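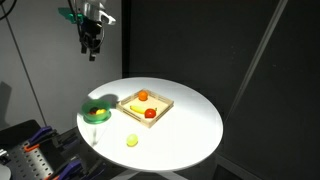 White table, tray, green bowl, little ball. April.

Up at six, couldn't sleep, lines going round my head. Two weeks till we open and I still can't get through the letter speech without drying. Said it to the kettle. Said it to the bathroom mirror. Got as far as "and if the boat does not come" and then nothing, a great white hole where the next bit should be. Jianhua says stop saying it out loud and write it out by hand instead. Wrote it out over toast. Butter on page four now.

Rain all morning. Bus late, then two together. Tried to learn on the top deck but a woman behind me was having a long row on the phone about a sofa and I got more interested in that. She is not paying for the delivery. Quite right too.

Work dull. Invoices, then the other invoices. Ate lunch at my desk so I could leave on the dot, then was collared at the door about the printer anyway. It isn't my printer. Ran for the bus, missed it, walked. Shoes still not dry as I write this, stuffed them with the free paper.

Note to self - ring the dentist. Third time I've written that down.

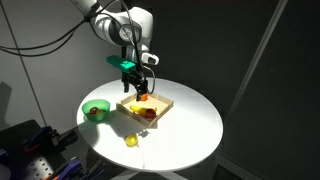
## Rehearsal

Lultow hall freezing, heating on a timer and the timer set for somebody's toddler group. All did act one in coats. Looked quite good in coats, to be fair, it's meant to be a harbour in winter.

Lingyun had us start from the ferry office scene and go straight through without stopping. We stopped four times. Once for me (letter speech, obviously), once because the bench gave way on one side, once for the bench again, once because Jianhua laughed at the bench. After that it went better than it has done. The bit where I find out he's been in Zirnska all along and never wrote - something happened there, proper quiet in the room. Didn't want to look at anyone in case it went away.

Lingyun's notes, as I scribbled them:

- slower into the letter, breathe BEFORE picking it up
- don't look at the floor (I always look at the floor)
- the row in act two is too shouty too soon, save it
- learn the last 13 pages, no books from next rehearsal
- "lovely" with a line under it, can't now remember what for

No books!! Was hoping for another week. Jianhua has had his down since about the day we were cast and is being very kind, which makes it worse.

Also she's cutting the song. Relieved, mostly. Spent all of February on that song. 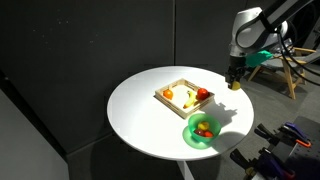
Act two is still a muddle for furniture. We have the desk, which weighs as much as a horse, and it has to be the ferry office and then the aunt's kitchen with only a blackout between. Lingyun wants to lose it and have one small table for everything, and I'm coming round to it. Something round on a single leg, so you can get past on either side in the dark without taking the skin off your hip. And the aunt's tea things need to come on in one go, so a tray with low sides, pale wood, slats, like the one on the white table, sitting a bit skew the way it does there. A straight tray looks like a café and she's not a tidy woman. Said all this to Jianhua in the interval and he said I'd thought more about the tray than about the letter. Fair.

Costume for me is the brown coat or the other brown coat. Tried both. Chose the one with pockets so I've somewhere to put my hands, which otherwise wander about on their own. Hem needs taking up. Have thread, can't find needles, will ask downstairs.

Tickets are going all right. The hall holds 77 if you use the stacking chairs and so far we've sold over half for the Saturday... no, can't call it sold, half of them are "put me down for one". My aunt has put herself down for evry night, God help us.

Went to Han after for noodles, the three of us at the table by the door with the draught. Talked about anything but the play for ten minutes and then only the play. Lingyun wants to do Fallomus next, in the autumn. Huge cast, a storm, a dog. Where do we get a dog. Said yes before I'd finished chewing.

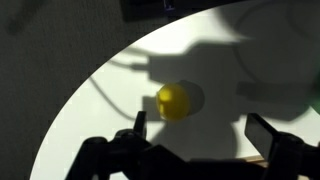

## Before bed

- letter speech, three times, standing up
- needles from downstairs
- give Jianhua his scarf back
- dentist

Did the speech twice. Got past the boat both times, lost it at "your mother's blue door", picked it up again without looking. That's new. Third go in the morning, eyes closing, and the radiator's just started banging so I supose it's midnight.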